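Snack packing starts again at Histevberg hall

Packing for the Histevberg summer hampers has started again, with snacks the first items to be sorted at the hall on Jara Street.

The hampers go to households in the town and out along the Wastudari road. Last year 341 were delivered, and organisers have asked for more this time after requests came in early. Donations opened in October and had reached 1,135 items when the list was last updated.

Small packets are being sorted on the wooden tables before anything heavier comes out. Crumpled bags are fine as long as they are still sealed and in date.

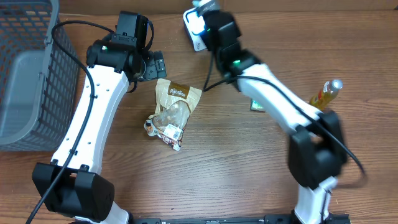

Tins, rice and long-life milk will be packed next, and the fruit cakes go in last so they stay on top. Each hamper gets two packets of snacks — three for families with school-aged children. Anything containing nuts is labelled and kept to its own hampers.

Datach, the grocery store beside the hall, is taking donations at its front counter during normal trading hours. Home-made food and glass jars can't be accepted.

The last day for donations is Sun 8 December. Deliveries begin the following morning, and anyone who would prefer to collect a hamper from the hall can leave their details at the store.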